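About Brollbridge

Brollbridge stocks and looks after break rooms for small offices. We bring the drinks, keep the refrigerator clean and in order, and supply a table to go with it if the room needs one. Most of our customers have a single small room and no one on staff whose job it is to run it.

The company was started by Ebony Tuhiwai and Jolene Faulkner, who had worked together at an office furniture dealer. Ebony handled deliveries and Jolene did the books. Customers who had just bought desks kept asking them where to get a decent refrigerator and who would keep it filled. The dealer didn't do that kind of work, so the two of them took it on with one van and a rented storage unit.

There are six of us now. We serve 245 offices and deliver 4,000 bottles in a normal month, more in summer.

What we do

Each office has a standing order. You pick the drinks, we agree on a quantity, and a driver comes on a set schedule. The driver takes out anything past its date, wipes down the shelves and door seals, moves the older bottles to the front and puts the new ones behind them. If something isn't moving, we ask whether you want to swap it. Unsweetened tea and plain water are the steadiest sellers. Flavored seltzer depends entirely on the office.

We also supply the furniture for the room. Our usual table is the Ikholm, a white standing-height top on a metal frame. Standing height suits a break room because people tend to stop for a few minutes and go back to work, and you don't have to find space for chairs. We can supply a lower table and seating where there is room for them.

White tops show scuffs. We tell customers this before they order. Most marks come off with a damp cloth and a little baking soda, and the ones that don't are usually from something metal being dragged across. We carry two other finishes for offices that would prefer a darker top.

Our own office

We moved to Isulgate in October, into the ground floor of what used to be the Zürcher print shop. The front half is storage and the loading area. The back half is offices, plus a small room with plain walls that we set up the way we would for a customer, with a tall silver refrigerator and a white table. We have our own lunch there. Customers who want to see what fits in a small space are welcome to come in with a tape measure. 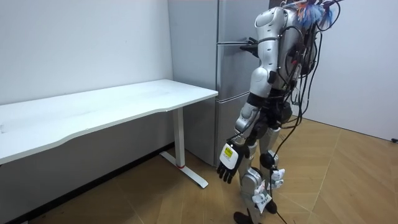
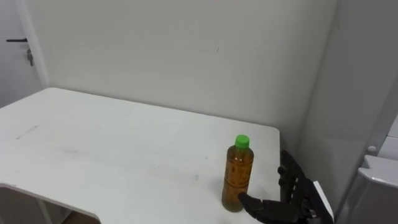 The small room at Isulgate: first the refrigerator and the table, then the table with a bottle on it.

Planning a room

Jolene does the room visits. She measures the wall, checks which way the refrigerator door needs to open, and looks at where the outlets are. The door swing causes more trouble than anything else. A refrigerator that opens toward the wall is a nuisance every day, and switching the hinges later is an extra visit. She also likes to have a stretch of tabletop within reach of the refrigerator, so a person can take something out and set it down without crossing the room.

After the visit you get a one-page drawing and a price. There is no charge for either one, and the drawing is yours to keep if you decide to buy the pieces somewhere else.

Terms

Standing orders run month to month. You can change quantities up to noon on the day before a delivery. Refrigerators can be bought outright or rented, and rented ones include repairs. If a rented refrigerator stops working we bring a replacement and take the old one back to Isulgate to be looked at.

We take back empty bottles and caps in the same crates the full ones came in. Please leave the caps on, as it keeps the crates clean.

Getting in touch

Ebony runs the delivery schedule and is the person to call about a missed or wrong order. Jolene handles new customers, furniture and billing. Both are in the office most mornings. In the afternoon Ebony is often out with one of the drivers, so leave a message with your office name and the best number to reach you, and she will call back before the end of the day.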